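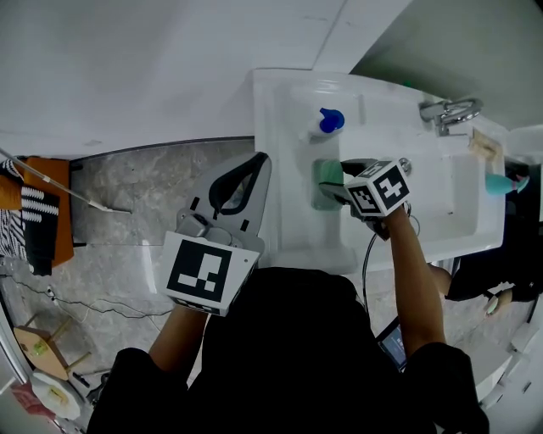 6 min read

Fiction | Politics & Power
August 10, 2018

THE CERTIFICATE

The recount room in Denell had one door, two windows painted shut, and a wall clock that ran four minutes fast. Traian Barbu corrected for the clock in his notes. He wrote the time as displayed, then the true time in parentheses.

The margin in the Prenia district stood at 236 votes. Under the election code a recount was mandatory below 400. The code did not say who had to pay for the room, and the two campaigns had spent a morning on that question before the county gave up and paid for it.

Barbu was the certifying officer. He had held the post for six years and had signed eleven certificates, none of them contested past the first filing. His duties were listed on a single page. He was to receive the tally sheets, compare them with the machine totals, record any discrepancy, and sign. The page did not mention discretion. He had looked.

Senator Bimus had held the seat since March of a year most of his staff were too young to remember. On election night he had conceded by telephone at 11:40. At 12:15 he had withdrawn the concession by fax. His opponent, a former water commissioner named Tsoukalas, had accepted the first message and had not acknowledged the second.

"A concession has no legal effect," Barbu told both lawyers on the first day. "Neither does a withdrawal. I have placed them in the same folder."

Precincts 1 through 13 reconciled. The totals moved by two votes, then back by one. The counting teams worked in pairs, one reading, one marking, and exchanged roles every fifty ballots. Lunch was brought in at noon by the clock, and eaten at 11:56.

Precinct 14 did not reconcile. The machine had recorded 1,878 ballots. The box held 1,872.

Barbu had the box counted again by a different pair. The result was 1,872. He had the seal numbers read aloud and checked against the log, and they matched. He wrote: Difference of 6. Cause not determined.

"Six votes don't change anything," said the lawyer for Tsoukalas. "We're ahead by 235."

"I'm not recording what it changes," Barbu said. "I'm recording that it's six."

The lawyer for Bimus asked for a copy of the page. He was entitled to one. By four in the afternoon a photograph of it was on the evening news, enlarged until the ink showed its grain, and the senator was standing in front of a flag describing Precinct 14 as a crime scene. He said the word "missing" nine times. He did not say the word "six."

Barbu watched this on the small television in the clerk's office, with the sound low. The senator looked well. He had always been better on his feet than on paper.

The telephone rang at 5:20 true time.

"You wrote 'cause not determined,'" Bimus said. No greeting.

"Yes."

"That's a strong phrase."

"It's the phrase on the form. There are three. The others are 'clerical' and 'mechanical.' I had no basis for either."

"I'm not complaining, Traian. I'm calling to thank you. I only want to be sure it stays there. Tomorrow somebody is going to ask you to make it 'clerical.'"

"If I find a clerical cause, I'll write 'clerical.'"

There was a pause on the line – long enough for Barbu to note it, though the form had no field for pauses.

"I appointed you," the senator said.

"You did. The letter is on file."

He hung up and went back to the recount room. The teams had gone. A deputy sat by the door with a paperback, and logged him in at 5:31, which was 5:27. Barbu put on gloves and asked the deputy to stand where he could see both of his hands.

He did not open the box. He opened the bin beneath the scanner, which had been emptied on election night, according to the log, by two people who had both signed. The bin had a metal lip along the back, folded over twice. He ran a ruler along the inside of the fold. It stopped a third of the way across.

The ballots had gone in edge first and flattened against the back wall. He did not pull them out. He asked the deputy to call both lawyers, and he sat down on a folding chair to wait.

It took them fifty minutes to arrive. With both of them watching, he slid the ballots free one at a time and laid them face up on the table. Four were for Bimus and two for Tsoukalas.

The margin was now 233. Barbu crossed out three words with a single line so that they could still be read, initialed the line, and wrote "mechanical" above it.

"He'll say you planted them," said the lawyer for Bimus. He sounded tired.

"Then he should put it in writing. There's a form." Barbu turned the page toward them. "Sign next to the time, please. Use the one in parentheses."

Filed under: Short Stories, Elections
14 comments | 52 shares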